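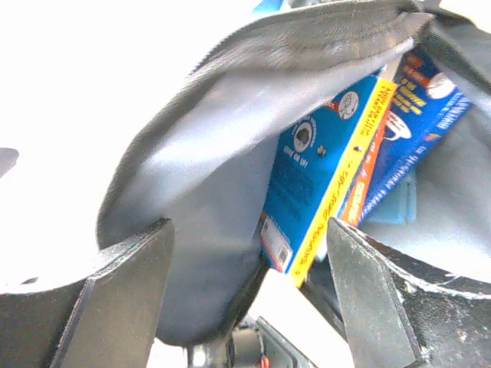

Cludis wrote back that gripper fingers belong in the consumables budget and the arm in the capital budget, and asked that the inspection sheet be split the same way before any purchase request goes up. The sheet below has been rearranged accordingly. Item numbers no longer match the old version.

Pre-purchase safety and condition checklist
Bag handling cell, single arm, two-finger gripper, wrist camera
Site: Brimthorpe, packing room
Budget period opens in August

Marks used: OK, MONITOR, REPLACE, BUY, OPEN. An item marked OPEN has no cost against it yet and is not to be included in the total.

Section A. Gripper and fingers (consumables)

A1. Finger surfaces free of cracks and missing material.
MONITOR. No cracks found by hand inspection with power off. The right finger has pale scratches and white chalky marks, heaviest along the top edge. The left finger is worn lighter along its upper rim. Surface wear alone is no reason to stop work, but a worn edge should be felt for burrs at every inspection. A burr will catch woven fabric and pull a bag over.

A2. Finger tips square and aligned when closed.
OK. Checked against a flat gauge.

A3. Spare fingers on the shelf.
BUY. One pair in stock, no second pair. Imetti lists the replacement pair at $79. Request 10 pairs for the period. Fingers from a different production run should not be mixed on the same gripper until the closed position has been checked again.

Comment from Cludis: Ten is high for one cell. We would have said six.
Reply: Six covers normal wear. It does not cover collisions with the table, and the table is what we hit most. Leaving it at 10.

A4. Gripper mechanism clean, no loose hardware.
OK. Lint collects between the plates when the cell runs fabric bags. Vacuum only. Compressed air drives the lint further in and is not allowed on this cell.

A5. Exposed wiring at the gripper secured and clear of moving parts.
MONITOR. There is a short run of red wire low in the mechanism. Check for rubbing with the gripper fully open and again fully closed. If the insulation is marked, tag the gripper out. A replacement lead is not sold separately, so damage here means a return to Imetti and a cell that is down for the length of the repair. See D2.

A6. Grip force limit set and recorded.
OK. Set for cardboard boxes. The setting must be lowered for foam inserts and raised again afterward, and both changes written in the log. The log had one change missing last period.

Section B. Work area and test goods

B1. Bag held open and stable before the arm enters.
OPEN. Soft bags do not hold their shape. The flap comes down over the opening and the inner wall folds in toward the fingers. At present a person reaches in and straightens the fabric between cycles, with the arm in hold. This is the weakest point on the sheet from a safety standpoint and the first thing that should be paid for.

Options considered:
Fixed bag stand, Bråten, $513. Two side clamps and a rear bar. Needs bolting down.
In-house stand made from extrusion. Cheaper in parts, not cheaper once shop time is charged.
No stand, longer hold time. Costs nothing and leaves hands in the work area.

Recommendation: Bråten stand, one unit. Marked BUY if the clamp test in B2 passes.

B2. Clamps do not create a new pinch point.
OPEN. Bråten will lend a stand for the test. To be checked at full travel, slow speed, with the heaviest bag fabric in use.

Comment, packing room: Please test with a full bag as well. With boxes standing on end inside, the fabric pulls a different way and the clamps may walk.
Reply: Agreed, added to the test. Boxes on end and boxes on a steep lean, both.

B3. Test goods representative of live goods.
OK. Gray fabric bag, printed cardboard boxes, foam or sponge-like piece. Boxes with crushed corners are to be pulled from the set, as they give a false pass on grip.

B4. Barcode labels reachable by the scanner.
MONITOR. A label near the bottom of a box ends up deep in the bag. If scanning is required with the box inside, a second scanner will be needed and this becomes a cost item. If scanning is moved to the table, no purchase. The decision sits with Brimthorpe and is due before the request is signed.

B5. Table surface sound, no lifted edges.
OK.

Section C. Wrist camera and lighting

C1. Camera mount tight, cable strain relief in place.
OK. Torque checked cold.

C2. Both finger tips in view at all normal openings.
OK.

C3. Exposure usable across the whole work area.
REPLACE (lamp). Strong light from one side turns pale fabric nearly white and washes out the background past the bag, while the pocket at the bottom stays dark. Fingers and box edges still read well. The concern is the bag rim, which the planner uses to decide where it may enter. A rim lost in glare has to be treated as a missed obstacle.

A diffused lamp on each side is the low-cost fix. Price to come from Bråten with the stand, on the same quote if possible to save a delivery charge.

C4. Spare camera.
OPEN. No spare on site. Cludis recommends one spare per cell – we would accept one spare per room once there is more than one cell.

Comment from Cludis: One per room is fine if the mounts are identical. They were not at the last site.
Reply: Mounts will be specified identical in the request. Noted under D4.

Section D. Stops, access, and service terms

D1. Emergency stop reachable from both sides of the table.
OK on the operator side. The far side requires a long reach. Second button to be added at the same time as the stand so that the table is only drilled once.

D2. Service contract.
OPEN. Imetti offers two levels. The lower level is return to factory with no loaner. The upper level includes a loaner gripper. For a cell with no backup the lower level is a poor fit, whatever it saves on paper. Ask for the upper level on the gripper alone, without the arm. If Imetti will not split it, compare against the price of a complete spare gripper.

D3. Hold state verified before hands enter.
OK, with a remark. The indicator lamp is behind the arm at some poses. Until it is moved, the operator confirms on the panel. Moving the lamp is a maintenance job and needs no budget line.

D4. Purchase specification matches equipment in use.
MONITOR. Finger type, camera mount, and connector to be stated by part number. "Or equivalent" is to be struck from the request form for these three.

D5. Training for new operators.
OK. Covered under the existing allowance.

Budget lines arising from this inspection

Replacement fingers, 10 pairs at $79: $790
Bag stand, one: $513, subject to B2
Lamps: awaiting quote
Second stop button: awaiting quote
Spare camera: not included
Service contract: not included, separate request
Ceiling for the consumables and fixtures line: $2000

The two priced lines come to $1303, leaving $697 for lamps and the stop button. If the quotes run over that, cut the finger order first. The stop button and the stand stay in.

Comment, packing room: Can the stand be ordered ahead of the rest? The reaching in under B1 happens all day.
Reply: Yes, as soon as B2 is signed. It will go as a single-line order against the same ceiling. Until it is installed, hold state is confirmed on the panel for every reach, including short ones.

Comment from Cludis: Under A5, add the date the wire was last looked at. A MONITOR mark with no date gets copied forward.
Reply: Column added to the form. Same column added for A1, B4, and D4.

Next inspection: after the stand is fitted, or when the first pair of fingers is changed, whichever comes first. Keep the removed pair and tag it left and right.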